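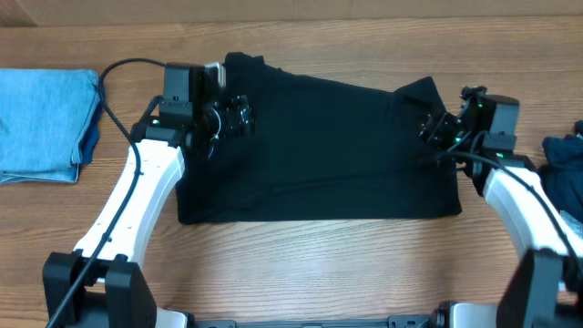
Magdolna Barta wrote in February that a folded shirt should be judged by its second day in the drawer, and that most methods fail by then. Her comment was left under my earlier entry on shelf storage, and it prompted a review of the practice followed in my own household.

The standard adopted here is the plain rectangle. The garment is laid on a bare table, front side down, and drawn out to its full width before any fold is made. The sleeves are turned in, the sides follow, and the hem is brought up to the collar in 2 stages. A cloth or blanket under the work is not recommended — cotton drags on cotton, and the lower layer shifts.
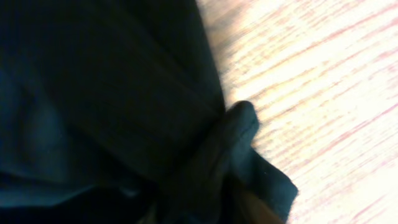

Dark clothing requires separate attention. It is sorted by daylight at my house, as black and navy are easily confused under the hall lamp and are then shelved in the wrong stack. Fabric that has been left bunched presents the same difficulty at any hour: a deep teal shows its color along the top of a fold and passes for black further down. Such items should be shaken out and opened fully before they are assigned to a pile.

Katsuhiko Wada has asked whether rolling would be preferable for T-shirts. Rolling is acceptable for travel, and I continue to use it for the gym bag. For the drawer it has been discontinued. The rolls loosened whenever one was removed, and the collars came out curled.

Readers have also inquired about the Mengal folding board. I owned one for a winter and found it too narrow for the larger sizes, and it has since been passed to Tibor Katona, whose shirts are smaller. He reports that it suits him.

Sweaters will be addressed in a later entry. They are kept on the open shelf, folded once across, with the heaviest at the bottom.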